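About Tedero

Hi, I'm Irja Saarinen, and I started Tedero because I couldn't find an apartment I wanted to live in. 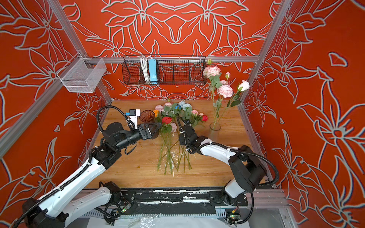 I'd been renting on the east side of Fletgate for years, in a building with one elevator and a laundry room you had to book like a restaurant. I liked the neighborhood a lot. I could walk to the train in 7 minutes, there was a decent bakery, and my sister lived two streets over. What I didn't like was that every new building going up nearby seemed to be made of studios you'd want to leave within a year. So I quit my job at an architecture firm and went looking for a small piece of land - very small, as my bank kept pointing out!

That first lot became Tennant, our building on the old bus depot site. It has 83 apartments, most of them with two or three bedrooms, and the kitchens have real windows in them (I fought for those windows). We moved people in one September, with the lobby floor still covered in brown paper, and quite a few of those first residents are still there. I run into them at the bakery and hear all about the bike room door.

Our second building, Cellex, is a few blocks closer to the station and a bit taller. It has 2,000 square feet of shared roof garden and a ground floor set aside for local shops. The one-bedrooms start at 700 square feet, which felt generous on paper and feels even better once your couch is in.

We're still a small company. We buy the land, work on the plans with our architects, and then stay on to manage the building after it opens, so if your heat goes out you're calling the same office that picked the boiler. It keeps us careful about boilers.

We only build in Fletgate, and only where you can get by without a car. People ask if we'll try another city and I always say maybe, but I'd have to live there first.

If you'd like to see a floor plan or get on the list for Cellex, stop by the office on the ground floor of Tennant. The buzzer sticks a little, so press hard.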